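Floor robots at work and now our setup hours are changing. Has anyone been through this?

Posted by gimmont_lounge

I work mornings in a hotel lounge bar. Management is bringing in two Stisurell cleaning robots that vacuum and mop between closing and 6 a.m. There are 3 of us on the opening crew, and until now we did the floors and the furniture. We've been told no one loses their job, but the start time moves and the duties are "adjusted." What does that look like in practice?

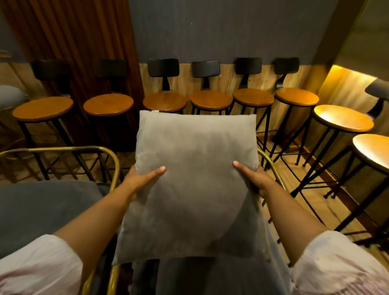

My main worry is the hours. The floors take up most of the early shift, and what's left is the hand work. Each gray cushion gets squared up by its sides and set back in its armchair, and the bar stools along the wall have to be lined up again. I can't see that filling a whole morning. The robots also need a clear path, so does someone stay late to move furniture?

osanero_nights

We've had ours for some 46 weeks. Yes, someone moves furniture at closing, and at our place it wasn't paid until we asked. Get that in writing first. Our start went from 5 to 6:30, and I lost hours until they gave me glass and upholstery work to make up for it. My back is better. My paycheck is a little smaller.

The machines don't like thin metal legs packed close together. Ours leaves a strip of dirt under the stools, so we still sweep there by hand.
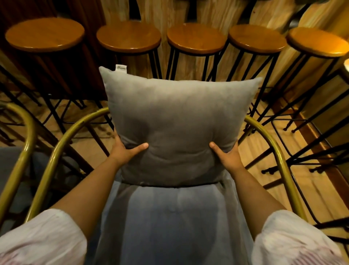 Ask who empties the tanks and clears the error messages, too. That became my job with no training – I learned it from the manual.

Szilágyi

Depends on the manager. We were told it would save $2,000 a month and I don't know if it did.

stool_pusher

Same here, only they cut one person on weekends. Keep a log of what you do each morning now, with times, before the robots start. We used ours to get half an hour back on Saturday.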